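Objet : Re: [atelier-outils] Lot de limes Collska, retour d'avis

Bonjour à tous,

Je réponds avec du retard au message de mardi sur les limes, que je recopie en partie plus bas. J'ai relu deux fois et je reste sur ma réserve.

> Bonjour la liste,
> J'ai reçu le lot Collska commandé chez Prurncombe, 26 limes en tout, plates et demi-rondes, pour 130 euros port compris. À ce prix-là je ne m'attendais à rien et je suis agréablement surpris. La taille croisée est régulière, ça mord bien sur l'acier doux, et le vendeur annonce une durée de vie « jusqu'à deux fois supérieure » aux limes courantes. J'en ai essayé une sur un bout de plat, une dizaine de minutes, aucun encrassement. Je pense qu'on peut grouper une commande pour l'atelier. Qui est partant ?
> Question subsidiaire : est-ce que ça vaut la peine de les passer à la craie avant le premier usage ?

Sur la « durée de vie jusqu'à deux fois supérieure », d'abord. Supérieure à quoi ? Il n'y a pas de lime courante. Il y a des limes neuves, des limes qu'on a laissées s'entrechoquer dans un tiroir, et des limes qu'on a poussées sur de l'inox en appuyant comme un sourd. Si Prurncombe ne donne ni la référence comparée, ni la matière limée, la phrase n'engage à rien. J'ai cherché sur leur page, je n'ai trouvé que la phrase.

Ensuite, dix minutes sur de l'acier doux, c'est gentil, mais toutes les limes neuves mordent pendant dix minutes. J'avais acheté des Unport il y a quelques années sur la foi du même genre d'essai. Parfaites le premier soir, bonnes pour le laiton au bout d'un mois, et encore, la taille était déjà lisse au milieu et intacte aux deux bouts. Je ne dis pas que les Collska feront pareil, je dis que l'essai ne permet pas de le savoir.

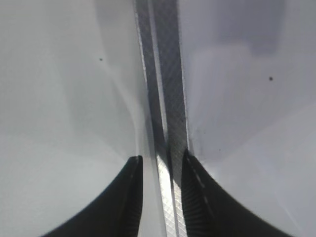 Il y a aussi la planéité, dont le message ne parle pas du tout. Une lime peut avoir une très belle taille et être voilée comme un vieux disque. Posez-la de chant contre une règle, avec une lumière derrière, et regardez où le jour passe. Faites-le sur les deux faces. Un léger bombé volontaire ne me gêne pas, on s'en sert très bien pour éviter de tomber les bords. Une torsion, en revanche, vous ne la rattraperez jamais, et vous croirez longtemps que c'est votre geste.

Regardez aussi les champs. Sur certaines plates il y en a un qui est lisse, et c'est précieux pour travailler dans un angle sans attaquer l'épaulement. L'annonce dit « plates », sans plus. Pour moi c'est une information qui manque, et je ne commanderais pas pour l'atelier sans l'avoir.

Pour la craie : oui sur l'aluminium et pour la finition, où elle limite vraiment le bourrage. Sur une lime neuve destinée à dégrossir de l'acier, je n'ai jamais vu la différence. Une brosse à limes passée souvent, dans le sens de la taille, fait davantage. Et pas d'huile, même si on le lit partout, la lime glisse et la limaille colle.

Je suis donc plutôt contre la commande groupée pour l'instant. Je propose qu'on en prenne 2, une plate et une demi-ronde, et qu'on les laisse à l'étau du fond jusqu'en août – avec l'interdiction de s'en servir sur autre chose que de l'acier, sinon on ne saura rien. À côté on met une Rotich neuve de même longueur et de même taille, sur les mêmes pièces. Si les Collska tiennent, je signe pour le lot et je retire ce que j'ai écrit.

Au passage, si quelqu'un a encore le porte-limes mural, il manque à l'atelier et tout est de nouveau en vrac dans le bac.

Bonne soirée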